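Clearing the snack table: sorting by material

The round table by the window collects packaging at a steady rate. Biscuits go on it, then sachets, then the bags the biscuits came in, and after a week there's no room to put down a cup. Last Friday's clear-out took longer than it should have, so I've written down the method.

The tablecloth is the blue plaid one. It's 90 cm across the flat part, with a drop on all sides, and the fine ribbing holds crumbs. Anything crumpled goes first, starting with the yellow packet and the clear bag beside it.
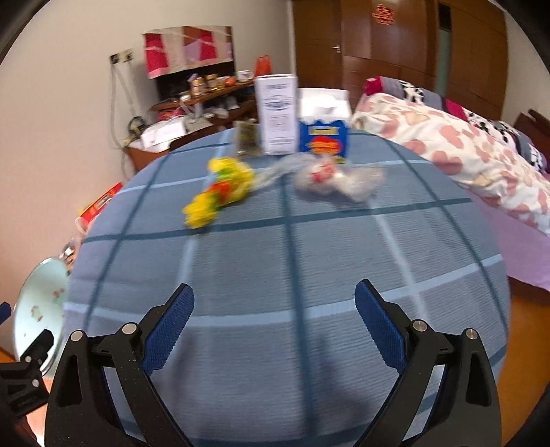 Words: Noemí Ochoa
Filed under: Household
June 16, 2023

Full and part-full packs are the slow part. I press each one flat at the sealed end. If it resists, it stays on the cloth for checking. If it folds, it goes down to the bin, a wide light-blue one with a shiny rim. A wide mouth matters more than depth with this kind of rubbish – film packets are springy and will climb back out of anything narrow.

Long sachets go in end first. Dropped flat, they bridge across the other wrappers and waste the space underneath.
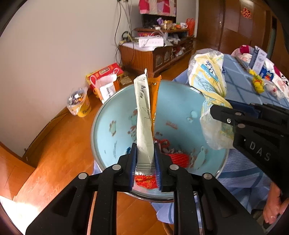
Reading time: 4 minutes

The bin liners I use are the Trevis ones, 635 mm wide before opening. I tried Halás liners in November and they split at the side seam when anything with a crimped edge was pushed down. Trevis film is thicker and I've had one failure in a roll. Both come from the hardware shop in Zusov, which doesn't always have them in.

With the loose wrappers gone, what's left can be grouped by shape. Cartons stand at the back. Boxes lean against them. Foil snack bags are handled last as they slide off everything else, and clear bags of packaged food are kept apart so they don't get crushed.

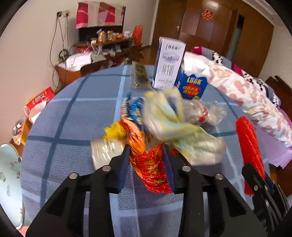 The groups then go to the cupboard in the same order, back to front. The shelf is 80 cm wide and takes one row of cartons with boxes in front. Foil bags go in the Istetach tray, upright, seams to the rear. I used to lay them down and could never see what was at the bottom.

The cloth is shaken outside and put back on with the stripe lined up to the window. Next job is the drawer of elastic bands.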